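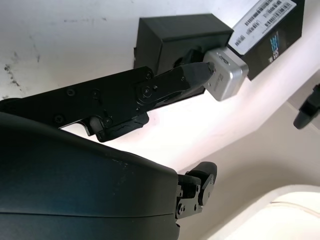
Fingertip against metal cube, with two black boxes behind. Tidying up, the modern way.

Can it do the shelf yet?

Readers with long memories will recall that in November I promised to report back on whether a machine could take over any of the dull jobs at the Drenard packing shop. I have now spent a morning finding out, and I'm pleased to say that my own dull job is safe for a while.

The task was small parts. Things come back from customers in a heap, some boxed and some not, and a person has to sort them, turn the labels the right way up and put them where the next person can find them. Delyth Owen has been doing this for 22 years and can get through a tub while telling you about her sister's conservatory. The robot, which goes by the name of Rolano, doesn't have a sister and needs to concentrate.

To be fair to it, small parts are a rotten thing to start with. A cube of shiny metal gives back the light from every side, and a black box next to another black box is mostly a rumour as far as a camera is concerned. Rezaul Debnath, who looks after Rolano and speaks of it as one might of a promising but clumsy nephew, told me that picking a thing up in the middle of an empty table was sorted out ages ago. Picking it up when it's leaning on something else is where the money goes.

"You want to take one and you end up moving three," he said. Delyth said she'd worked with people like that.

We gave it 9 goes at a tub of mixed returns. It finished 2 of them without help. In the others it nudged, thought, nudged again and was finally rescued by Rezaul, who has a special sigh for the purpose. By then Delyth had done her own tub, and started on the post.

There was some good news. Rolano never once complained about the radio. It also read labels faster than any of us, provided they were flat, facing it and out of the glare, and Rezaul reckons it could be left to check stock overnight well before it's trusted to tidy any. The shop gets some 600 returns in a busy spell, so even a machine that only read the labels would save somebody's eyes.

As for home, I did ask. I have a kitchen drawer containing batteries, string and the key to a shed we no longer own, and I would hand it over tomorrow. Rezaul looked at a photo of the drawer on my phone for quite a long time and said he'd rather do the returns.

The Bayram depot is getting a similar arm from Vorell in the spring, for folding cartons. Delyth has offered to go over and show it how. If any reader has one at work already, do write in and tell us what it's like at folding - or better still, at washing up.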